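ok thread. people keep asking how I finally got through my grandmother's letters so I'm just gonna dump it all here before I lose the energy. long. sorry in advance

background: my grandmother wrote to her sister for most of her life and the sister kept everything. 1,865 letters. Shoeboxes, a hat box, one suitcase with a broken latch. came to me in November because I'm the one with a spare closet

half in Polish, some in French, a bunch that switch in the middle of a sentence. I read French ok. my Polish is kitchen Polish. food, weather, scolding

first mistake: I started reading on day one. picked a fat envelope, got sucked in, read till 2am, put it back in the wrong box. did that for a week. Do not do that. you will have read forty great letters and have no idea where any of them are

so. number first, read later. soft pencil, top corner of the back, tiny. no pen no stickers no sticky notes (the glue stays behind even when it looks like it doesnt)
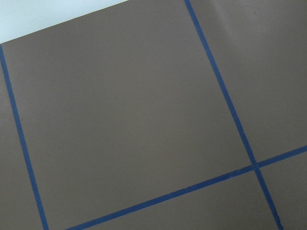 and don't re-sort by date right away! I know. it itches. but the order they sat in can tell you stuff. her sister had bundled them by who was mentioned, I think, or by who she was mad at. if I'd gone straight to dates I would have lost that completely

write the bundle down in your list. column one number, column two box, column three bundle. dates go in column four and half of mine are still blank

dates btw. she almost never wrote the year. "monday, raining." thanks grandma

things that helped with years:
postmarks, when you can read them
stamp price
who's been born yet
whether she's still calling my grandfather Mr. Cieślak or by his first name lol

that last one nailed down a whole bundle. she goes from Mr. Cieślak to "C." to his first name to "my idiot" over nine letters. best thing in the whole pile

paper clips: take them OFF. slide a bit of stiff paper under each side first and then ease it, if you just pull you take a rust colored bite out of the page. ask me how I know. letter 212, rip

rubber bands same deal, if it's gone hard and stuck just leave the crumbs and lift them off later with something thin. no scraping

folded letters: I opened them flat under clean blotting paper with a big atlas on top, left overnight. most were fine next day. the ones that felt crackly I left folded. they can wait for someone who knows what theyre doing

OK scanning. everybody wants to talk about scanning. I wasted three weeks reading scanner reviews. get a flatbed, used is fine, do not put old letters through anything with a feeder

300 dpi was too low for the faint pencil ones, I went back and did those at 600. color, even if it looks like plain black ink. the later ones have notes in blue on top of black and you can't see which came first in grayscale

scan the blank backs too. I skipped them at first and then found she'd been doing her grocery math on the backs. prices!! for years!! had to redo two boxes
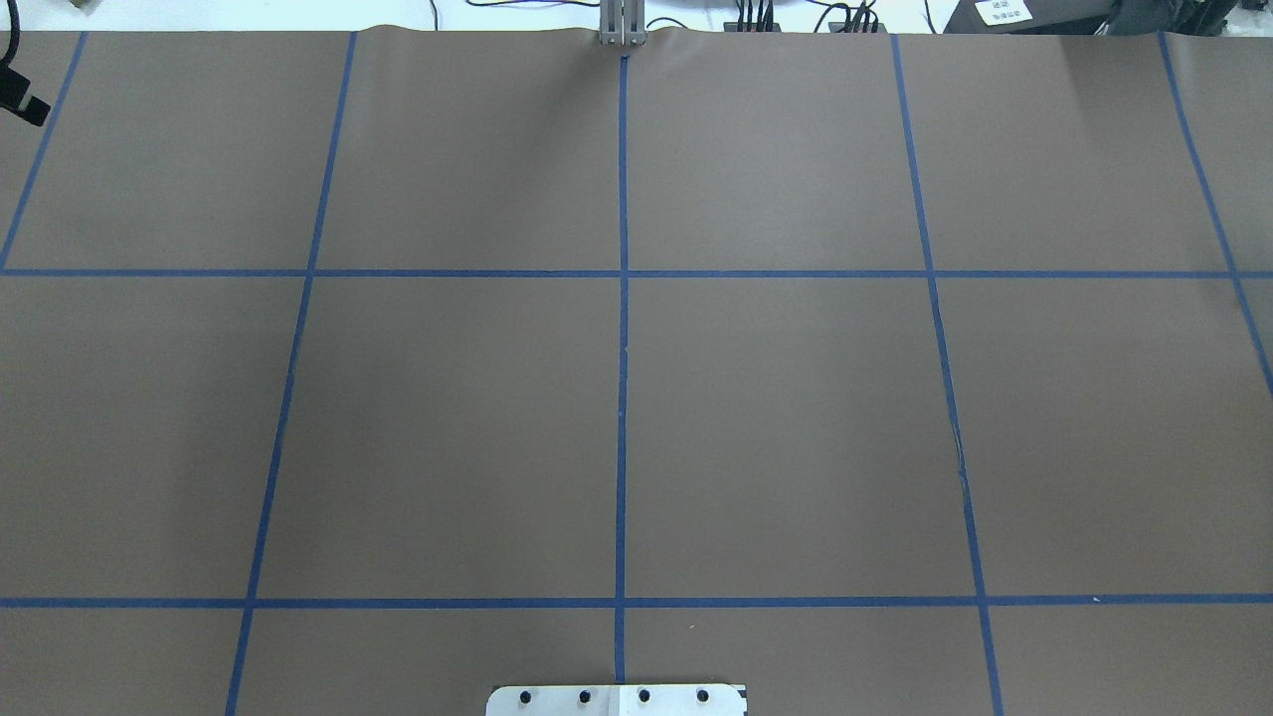 ended up just over 4,000 files counting envelopes. sounds scary, it's small, fits on a cheap drive. keep three copies, one at somebody else's house. mine's at my cousin's in a cookie tin

file names: number, page, front or back. that's it. 0212_1_f. don't put names or feelings in the file name. I had one called "sad one re the goat" and I'll never find it again

the goat is a whole other thread. the goat matters

ok translation. this is where I got real help. Naima Mansour found me through a family history group and she's read way more old handwriting than I ever will. French side mostly but she spotted right away that grandma's capital T and capital F are the same letter. same. letter. I'd spent a month looking for a person named Florek. there's no Florek. it's Teodor's nickname, Tlorek, she made it up

Naima's trick: make an alphabet sheet. pick one easy letter, copy out every a, every b, capitals too, tape it up next to your screen. took an evening, saved me months. her handwriting changes after she hurt her wrist so I have two sheets now

I type the original first, then English underneath. never straight to English, you start smoothing things over and then you cant check yourself. brackets with a ? for anything I'm guessing

total typed so far: 800. so not even half. people think I'm done, I am so not done

money since a few asked: folders and boxes were the big cost. acid free ones. I bought them a few at a time and put the worst letters in first. plastic sleeves only if it says polyester, and skip them for anything in pencil or crayon, static pulls the dust off the page

put them in a closet in the middle of the house. attic is too hot, basement is too damp, under the bed is where I personally kick things

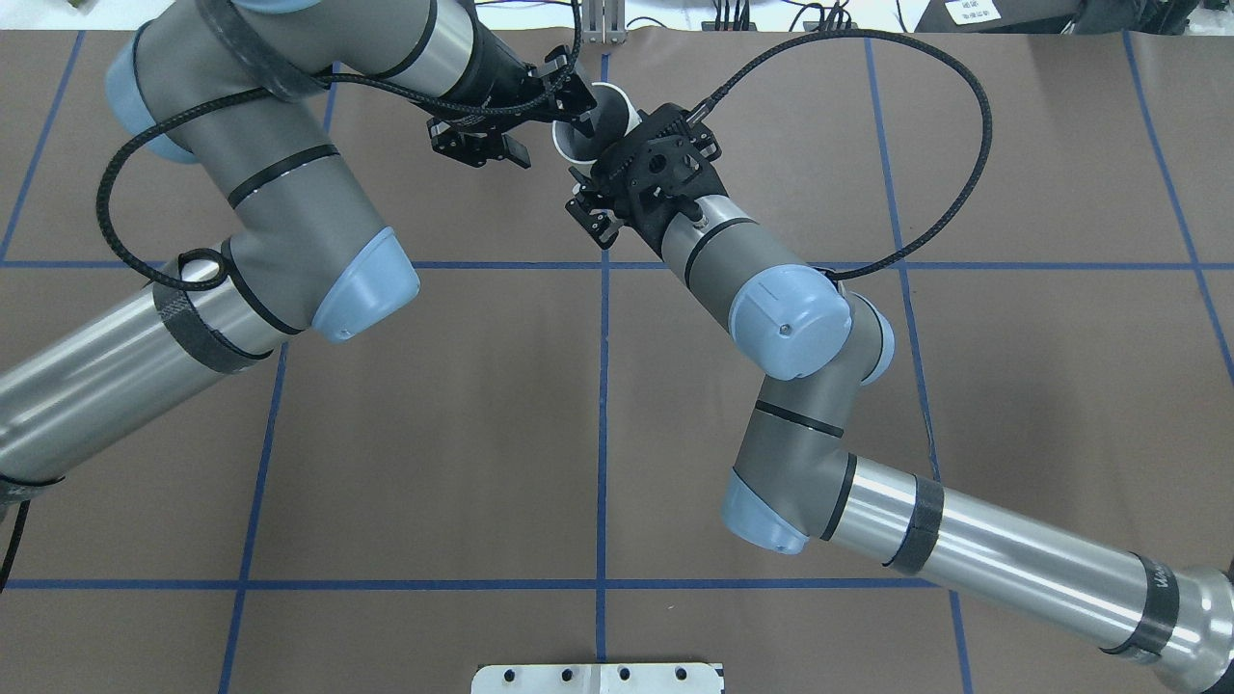
What do I do with letters that talk badly about people who are still alive?

Scan them and number them like the rest, then keep them out of whatever you share with the family for now. I have a second list just for those. I don't throw anything away and I don't read them out at dinner, and when somebody asks if they're in there I tell them and let them choose if they want to see it.

two people have said yes please show me. one laughed, one didn't call me for a while. just so you know what youre getting into

also tell the relatives early that you have the stuff. an aunt I barely know mailed me the OTHER side, the sister's answers, maybe thirty of them. had them in a desk this whole time. one of them is literally the reply to letter 88 and I read them next to each other at the kitchen table and had to go take a walk

gotta go pick up my kid. will do the goat tonight if I get a minute, if not tomorow

oh and wash your hands, dry them, skip the white cotton gloves. they snag on the edges and you can't feel the page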